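Flaltent Cable Routing Kit

14 shares | 3 comments

I've been working with the Flaltent kit since July, and I get asked about it enough that a proper page seemed overdue. It's a set of small parts plus the training recipe that Zeeshan Yousafzai and I put together at Holaton for teaching an arm to handle thin cable. Cable is miserable stuff for a robot! It bends, it springs back, and it never lies the same way twice, so the usual trick of memorizing a pose and repeating it falls apart pretty fast.

Our method splits the job in two. One small policy picks where to grab, and a second one handles the pull and keeps checking how the slack is moving. We train both from hand-guided demos, 60 of them per layout, and then let the arm practice for 20 minutes with the speed turned way down. I like doing the demos in the morning (my hands are steadier before coffee number two, go figure).

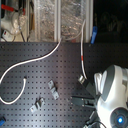 The part I'm happiest with is the recovery step. If the fingers close on nothing, the arm backs off, looks again and gets up to 3 more tries before it asks for help. We used to stop the whole run on a missed grab, and I spent a lot of afternoons walking over to press the button. Halyna Ivanyshyn at Mtshali ran the same recipe on her own bench and got it through 16 layouts we'd never trained on, though she did have to slow the pull for her stiffer cables. I've since made that a setting.

Where it still struggles: tight loops near a connector. The grab policy loves the connector end a little too much and will go for the hard part over the soft part. Zeeshan thinks more demos will fix it. I think the grab policy needs a closer view. We're still arguing.

The kit works with any two-finger gripper we've tried, and the recipe runs on the Unbridge controller with no changes. Write to me if you want the demo files, they're too big to put on this page.

Share this page
3 comments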